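Préparer une démo de tri en bac pour une journée portes ouvertes : la méthode qu'on suit

Mis à jour le 2 mars

Notes remises au propre vite fait après la journée portes ouvertes de l'atelier Tiven. Plusieurs visiteurs ont demandé comment monter la même chose chez eux, donc voilà. C'est pour un bras déjà installé, déjà validé côté sécurité. Si ce n'est pas votre cas, commencez par là, le reste attendra.

Ce qu'il faut

Un bras avec pince à doigts
Un bac métallique ouvert, assez large
Une caméra sur le poignet, une autre fixe si possible
Des serre-joints
Des objets de tous les jours
Du ruban de marquage au sol
Un chiffon (si, si)

Étape 1. Fixer le bac

Serre-joint sur un coin arrière, bien serré. Pousser le bac à la main dans les deux sens. Ça bouge ? On resserre. Un bac qui glisse de quelques millimètres et toutes les prises le long des parois sont fausses. À Dakport on l'avait juste posé sur la table, deux heures perdues à chercher un problème de calibration qui n'existait pas.

Étape 2. Choisir les objets

Mélanger les formes et les matières. Un légume, un cylindre, un truc anguleux, un truc avec un manche. Le public accroche beaucoup plus avec un poivron qu'avec des cubes de test. Les brosses marchent bien aussi : poils d'un côté, manche de l'autre, les gens essaient de deviner où la pince va se poser.

Eviter le verre, les sachets ouverts, tout ce qui coule. Et rien de plus lourd que 300 g pour une démo, même si la pince encaisse davantage.

Étape 3. Régler la lumière

Le métal renvoie tout. Mettre la lampe de côté, jamais droit au-dessus, puis regarder le retour caméra avec les objets en place. Si la couleur d'un objet apparait dans la paroi du fond, vérifier que la détection ne le compte pas en double. Notre réglage vient d'un essai fait avec l'équipe de Virág : lampe à 60 cm, diffuseur papier. Pas élégant mais ça tient.

Étape 4. Vitesse

30 % de la vitesse nominale. Pas plus. Ça paraît lent quand on a l'habitude, pour un visiteur c'est très bien, on a le temps d'expliquer pendant l'approche. Garder le pupitre à portée de main de l'opérateur, toujours la même personne, qui ne fait pas la visite en même temps. On a essayé de faire les deux. Mauvaise idée.

Étape 5. Faire tourner à vide puis en charge

Un cycle complet sans objet. Ensuite un objet seul au centre. Ensuite un objet contre la paroi, c'est là que ça coince d'habitude : le doigt touche le bord avant de descendre. Corriger l'angle d'approche, pas la force. Seulement après, mettre tout le monde dans le bac.

Regarder les câbles du poignet pendant ces essais. Rotation maximum dans un sens, puis dans l'autre. S'ils tirent, redonner du mou et refixer.

Étape 6. Le déroulé avec le public

Groupes de 13 personnes maxi, au delà le fond ne voit rien. Presque 30 minutes par groupe chez nous, questions comprises. Ordre qui marche :

Une prise facile, sans rien dire
La même, commentée
On montre l'écran avec ce que voit la caméra du poignet
Un visiteur choisit le prochain objet
Une prise difficile, on annonce avant qu'elle peut rater

Le ratage annoncé passe très bien. Celui qui n'est pas annoncé, beaucoup moins.

Laisser toucher les objets entre deux cycles, bras à l'arrêt, jamais pendant.

Problèmes courants

La pince se ferme dans le vide : souvent un cylindre qui a roulé entre la détection et la descente. Relancer la détection juste avant la prise.

Objet coincé sous un autre : prévoir un mouvement de poussée latérale, doux. Le programme Evuvard qu'on utilise en a un par défaut mais désactivé, penser à le cocher.

Détection qui saute d'un objet à l'autre : chiffon sur la lentille d'abord, on recalibre aprés.

Prochaine session en mai, on y testera les objets souples, torchons, gants etc. Je complèterai la page à ce moment là avec les réglages de force.

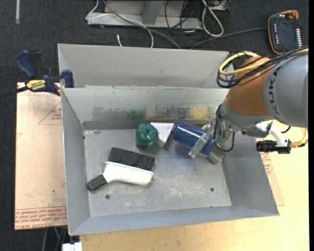 Pour les réglages de force en attendant : partir du minimum, monter par petits pas, s'arrêter dès que l'objet ne glisse plus quand on lève. Noter la valeur pour chaque objet, sur papier, à côté du poste.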